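Chemical Peels: What the Weeks Afterward Are Like

Light, medium or deep: the strength you pick decides how long you stay home

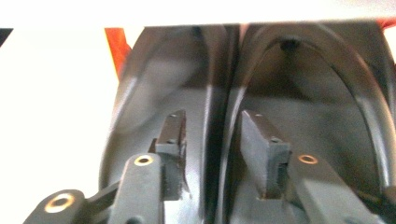 Most people who book a chemical peel ask about the result first and the recovery second. Bouchra Kamel, an esthetician who has worked at the Salian skin clinic for 27 years, would like it to be the other way around. The appointment itself is short. The days after it are when most of the mistakes get made.

A peel uses an acid solution to loosen the outer layers of skin so that they shed. Light peels, usually glycolic, lactic or salicylic acid, work on the surface. Medium peels often use trichloroacetic acid and go further down. Deep peels use phenol, need a doctor and heart monitoring, and can mean weeks of healing.

After a light peel the skin may be pink and tight for a day or so, with some flaking. Many clients go straight back to work. A medium peel is a different matter. The face can swell, turn brown in patches and then come off in sheets, often for a week or longer. "I had cleared one weekend for it," says Tyyne Savolainen, who had a medium peel in March. "I was still peeling at my nephew's graduation lunch."

The most common trouble comes from picking. Skin pulled off before it is ready can scar or leave a dark mark. Kamel tells clients to wash with lukewarm water and a mild cleanser, pat dry, and put on a plain ointment as often as the skin feels tight. Scrubs, retinoids and vitamin C serums stay in the drawer until she says otherwise.

Sun is the other problem. New skin burns fast and darkens easily. A broad-spectrum sunscreen of SPF 30 or higher, reapplied through the day, is the usual advice once the skin can tolerate it, along with a hat.

Skin tone matters too. People with medium or dark skin have a higher chance of uneven color after a peel, especially a stronger one. Shamim Niazi, a dermatologist who sees patients two floors up from Kamel, often starts them on a series of 5 light peels spaced several weeks apart. She also asks about cold sores, which a peel can set off, and about isotretinoin. Anyone taking it, or who stopped recently, should bring that up before booking.

Prices vary. At Salian a single light peel costs $313, and a medium peel with two follow-up visits comes to $1,402. Insurance rarely pays for cosmetic work.

Some redness is expected. Spreading pain, pus, blisters or a fever should be reported to the clinic the same day. Savolainen called once, over a yellow crust near her chin, and was seen that afternoon. She has another peel planned for the fall, a light one.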